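Artikel drucken | Per E-Mail versenden

Erdbeeren im November: Obsttisch bei Ikau gut besucht

19. November 2025

Erdbeeren um diese Jahreszeit? Ich war ja skeptisch, als die Einladung zum Obstnachmittag von Ikau kam, bin dann aber doch in die Halle Vullness gefahren – und fast 59 andere hatten offenbar dieselbe Idee! Es ging ums Anrichten: Was kommt auf den Teller, was bleibt im Korb, und wie viel Platz braucht so eine Beere eigentlich? Auf dem braunen Tisch mit dem blauen Klebebandraster lagen zwei Erdbeeren auf einem mintgrünen Teller, eine dritte daneben, die Bananen im geflochtenen Korb.
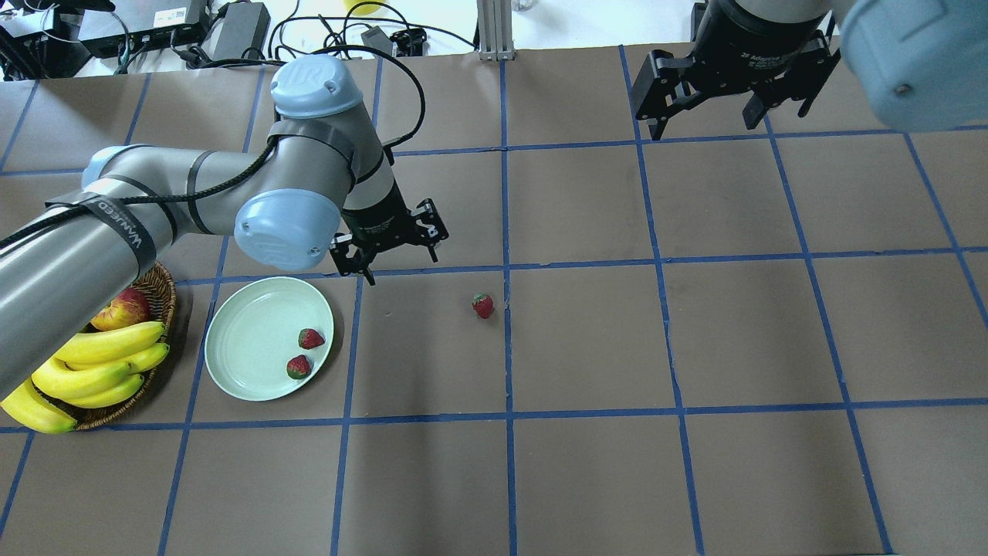

Bananen gehören nicht neben Erdbeeren, meinte Farketti dazu, die machen alles andere im Nu matschig, und auf meinen Teller kämen sowieso mindestens sieben Beeren.

Darüber wurde dann natürlich länger diskutiert (ich bin Team Banane, aber bitte erst kurz vor dem Essen schneiden). Schön fand ich auch die drei Erdbeeren ganz ohne Teller, alle in einem einzigen Feld und jede mit ihrem grünen Schopf in eine andere Richtung.

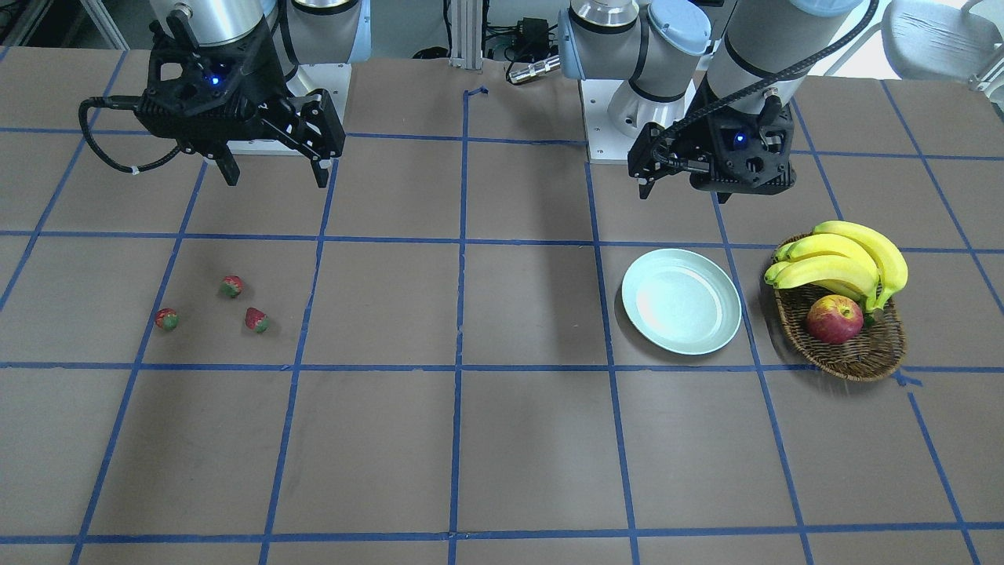

Foto: Rashidi / Ikau

Zum Mitnehmen gab es Schälchen mit 125 Gramm, meins war schon auf dem Heimweg leer. Der nächste Obstnachmittag ist für August geplant, Beginn wieder um 10 Uhr.

Kontakt | © 2025 Ikau | Nach oben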